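Labeling door states for the Zurnlow appliance policy
Updated 5th June

This page covers how we label and train on the microwave episodes in the Seixas set. It assumes you have the two-arm rig calibrated and the Volville logger installed. If the logger is not writing both streams, fix that first.

The method is simple. Every time step gets one of three door labels (closed, moving, open), and the policy is trained to predict the label along with the next action. The chest view and the wrist view are both fed in. 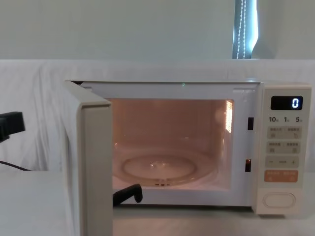

Chest view with the door open, then a wrist view of the same kind of setup:

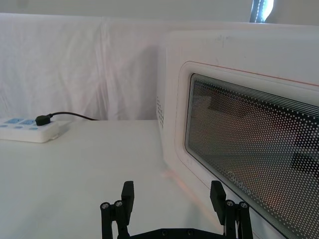
Step 1. Export the episodes

Run the export from the Skurau folder. The set has 187 episodes. Each one becomes a directory with a chest stream, a wrist stream and a joint file. The streams are resampled to 25 frames per second. Check that the chest and wrist streams have the same length before you go on. If they differ by more than 2 frames, leave the episode out and write its number in the skip list.

Step 2. Label from the chest view

Open the chest stream in the labeling tool and step through it. Use these rules:

Closed: the door is flush with the body all the way around.
Moving: the door is off the body and its angle changes between this frame and the next.
Open: you can see into the cavity and the door has stopped.

The cavity light is a useful hint, but do not label from it alone. Go by the door edge. A door that stops halfway and then continues is labeled moving for the whole stretch, including the pause.

Step 3. Check against the wrist view

The wrist camera gets close enough that the controls are often outside the view, and the door glass can take up a large part of the picture. Do not relabel from the wrist view. Use it only to find the frame where a finger first touches the door, and enter that frame number in the contact column. If a finger overlaps the door in the picture but you can't tell whether it is touching, look at the joint file. The gripper load rises at contact.

Leave the contact column blank if the load signal is flat. A blank is handled by the loader — a zero is not, and will be read as contact at the first frame.

Step 4. Train

Keep the default learning rate. Set the label loss weight to 0.2 and save a checkpoint every 1000 steps. Split by episode, never by frame, or the same door opening will end up on both sides of the split.

Step 5. Read the results

Look at the label accuracy for "moving" on its own. The overall number is mostly closed and open frames and hides the errors that matter. In our March runs, most of the wrong labels were at the start of the swing, and adding the contact column moved those errors closer to the true start. It made no clear difference at the end of the swing.

Known problems

Reflections in the door glass can change a lot between episodes. Turning on color jitter for the wrist stream helped. Turning it on for the chest stream did not, so it is off by default.

Old label files from before March use "ajar" where we now use "moving". The loader does not convert them. Replace the word in the label file and run the export check again.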